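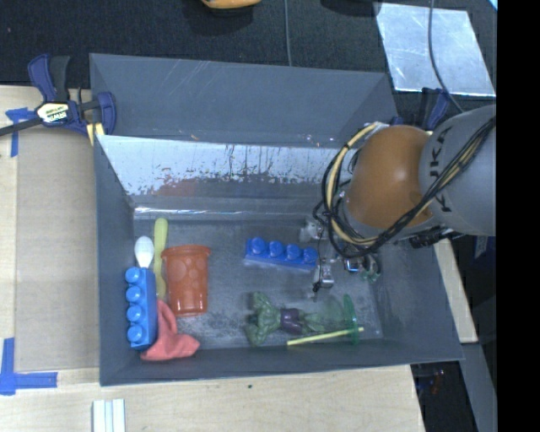

Ticket: arm stops part way along the back wall of the bin, then sits there until someone clears it
Site: Clirnisley returns and sorting, bench cell
Opened by: Haris Dimitrov
Status: Closed, with one item carried over
3 comments | 0 shares

Hello all, and thanks for picking this up so quickly. I'll put down everything I can think of and you can throw out what you don't need.

We're the small team that sorts donated and returned toys and kitchen bits before they go on to the Culluver shops. Until September we did all of it by hand, standing up, one person to a bin. Now the KUKA does the picking and we look after the bin, the labels and whatever the arm leaves behind. On a good morning it's lovely. My shoulders haven't felt this decent in years, and there's time to check things properly instead of racing the clock.

The trouble is the stopping. The arm goes down into the metal bin, gets a fair way through the job, then halts with the gripper low and the Komov screen says "path not clear". If I press resume it carries on, sometimes for ages, sometimes for one more pick. I kept a tally over one shift because I was getting cross and wanted to be fair to the thing: 36 stops. Before the last update we'd get 6 on a bad shift.

What's usually in the bin when it happens is a mixed lot, the sort of load we always run. Building blocks, a plastic cup, a toy figure, the odd spoon, something soft and crumpled. I did wonder about the long thin things, because a yellow stick lying flat on the floor of the bin is hard enough for me to pick up with fingers. But it has stopped with only blocks in there too, so I don't think we can blame the sticks.

Things I've tried already:
- Restarted the cell from cold, twice.
- Wiped the inside of the bin. The scuffs and streaks on the metal are wear and they don't come off, so please don't ask me to scrub harder!
- Checked the clamps on the bin were tight. They were.
- Ran it with the overhead lights off near the window. Same result.

One more thing, and it's about people more than the machine. When it stops, whoever is closest has to leave their own bench, walk over, look in, press resume and walk back. It doesn't sound like much, but the newer folks have started hovering beside the cell all shift so they don't get caught out, and they're more worn out now than when they sorted by hand. I'd love this fixed for their sake as much as for the numbers.

Haris

---

Reply from Duangkaew support, 10:40 am

Hi Haris, thank you for such a thorough write-up, and for the tally especially. Please leave the lights as they normally are, because changing them muddies our readings.

We've had a look through the log you sent. Nearly all the stops fall in the same strip beside the rear wall. The update put the safety margin there back to its factory value, and your bin has sloping sides, so the software thinks the gripper is closer to the metal than it is. Could you do the following when the cell is idle?

1. Lock out the cell and empty the bin completely.
2. Check the bin against its tape marks and re-seat it if it has crept.
3. Run your eye over the cable loop by the wrist joint and make sure it swings freely through a slow test move.
4. Choose Bin Profile, then Sloped, then Save. It won't hold unless you press Save.
5. Run a slow cycle with an ordinary mixed load and send us the log.

---

Reply from Haris Dimitrov, 3:15 pm

Well, that's made a difference! The bin had crept a little, only a finger's width, and I'd never have noticed it. Cables moved freely in the slow test. The profile was set to Straight, so I changed it and saved it, and then I went back in to check it had saved, as I'm that sort of person.

We ran 78 picks this afternoon with 6 stops. Five were soft items bunched up in the corner and the other was a cup on its side, which I'd call reasonable.

I've also had a chat with the team. From now on one person per shift is the cell minder, it's written on the roster, and everyone else is to stay at their own bench and ignore the beeping. We swap at lunch. Two people have already told me they like having a quiet half day with it, so that's a nice surprise.

Would you be able to make the beep a bit gentler? It carries right into the tea room.

---

Reply from Duangkaew support, 4:05 pm

Glad to hear it, Haris. We've noted the Sloped profile against your site so the next update leaves it alone. The cell minder arrangement sounds sensible, and please keep the tally going for another couple of weeks if somebody has the patience for it.

The beep volume is set on the Komov side, so we've passed that along to them as a separate request. Closing this one. Reply here if the stops climb again and it will reopen by itself.

Carried over: alert volume, awaiting Komov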